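Two Baskets and a Tray: How the Wolach Prep Room Got Its Tables Back

If you came through the Wolach building before October, you will remember the prep tables. Bottles from one job stood next to bottles from another, caps turned up in drawers, and the rinse rack was used as general storage. The arrangement we have now is simple, costs very little and has held up long enough to be worth writing down for the other rooms.

The idea is that every work table gets a short row of containers and nothing else lives on the surface. A basket goes on the left, a tray goes in the middle and another basket goes on the right. Items start in the left basket, get handled on the tray and finish in the right basket. When you leave the table, the tray should be clear and the left basket should be either empty or labeled for the next person.

We tried other layouts first. One long bin with dividers looked tidy on the shelf but was a nuisance in use, and the dividers kept coming loose. Stacking drawers were worse. People put things in them and forgot about them, and at the end of one month we pulled out 2 wash bottles with labels nobody could read. Open containers that sit flat on the table have turned out to be the right choice for small bottles and flasks. You can look across the room and see what is waiting.

The baskets are the perforated kind sold for kitchen shelves. Ours came from Gasis, which carries them in white and in a gray that we decided against. White shows spills and stray caps better. The holes are useful if something goes in with a little water on the outside, although they also mean you should not put anything in a basket that could drip something other than water. That belongs on the tray, which has a raised rim and a solid bottom.

The trays are a mixed lot. Most of the dark brown ones were already in the building, left over from the old coffee area on the second floor. They have scuffs, and they will get more of them. A scuffed tray is fine. A cracked tray should go in the discard pile by the door, and there are spares in the tall cabinet.

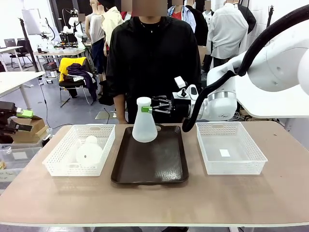
Cards were the last thing we added, and they have made the biggest difference. Each one is a plain slip of paper, small enough to lie flat on the floor of a basket. Write the job name on it, and the time if somebody else is going to pick the work up. Please don't tape cards to the outside of the baskets. Tape leaves a residue in the lattice and takes a long time to clean off. We also stopped using sticky notes, which curl up and end up on the floor.

A few points have come up often enough that they should be in print.

Keep flasks near the back of the tray. The front of the tray is where sleeves and elbows go, and a conical flask with a narrow neck is steady on its base but does not like being knocked from the side near the top. Set it down toward the far rim and leave the front open for whatever you are doing next.

Cap everything before it moves. This applies to empty pieces too. A capped empty flask keeps dust out, and the cap stays with the flask it fits. We bought 494 replacement caps in the last order from Marquez, and most of those were to replace caps that were somewhere in the building but not on anything.

Pick flasks up by the neck if they are plastic and light. For anything full or heavy, use one hand on the body and one underneath. Glass pieces are kept on the other side of the room and have their own rules, posted over the sink.

Put round bottles in the baskets upright. They will lie down if you let them, and then they roll to the corner and take up room meant for something else. If a bottle does not stand up well by itself, put it against one of the basket walls.

Leave the floor under the tables clear as far as you can. We know that boxes arrive and have to go somewhere. Cardboard can sit on a side surface next to the table while you unpack it, but it should be flattened and taken to the loading door at the end of the day. Clear storage bins may stay, provided the lid closes and the contents are listed on the front.

Restocking has been easier as well. Under the old setup, the person doing the order had to open every drawer to find out what was running low. Now a walk past the tables and a look in the tall cabinet covers it. The order form has been cut from 3 pages to one, and the items on it are listed in the same order as the cabinet shelves, top to bottom. If you take the last of something, mark it on the form that hangs inside the cabinet door.

There are still some problems. The baskets slide on the lighter tabletops when they are empty, and a push at one end of the row moves everything. Small rubber feet help, but they fall off in the wash. We have asked Gasis about a version with feet molded in and have not heard back. For now, check that the row is straight before you start.

The trays are also slightly different sizes, so the spacing on one table does not match the spacing on the next. Some people care about this and some do not. We had thought about marking positions on the tables with colored tape and decided to wait. If we replace the trays as a set, marks will make sense. Until then they would be wrong on half the tables.

Washing is the other open question. Baskets go through the rinse sink at the end of the week, trays get wiped down at the end of each shift. That was the plan, at least. In practice the trays are wiped when they look like they need it, and a glossy tray can look clean when it isn't. Please wipe yours before you leave, whether or not you used it – a damp cloth is enough, and the cloths are on the hook next to the towels.

The Grullier annex will switch to the same layout next. Their tables are narrower, so they will probably use the smaller baskets and turn the tray the other way. We have set aside 2 full sets for them to try before anything is ordered. If you work in both buildings, the left-to-right order will be the same, and so will the cards.

Extra baskets, blank cards and pens are on the middle shelf of the tall cabinet. Suggestions can go in the notebook on the same shelf. Please write the table number next to your comment so we know which setup you mean.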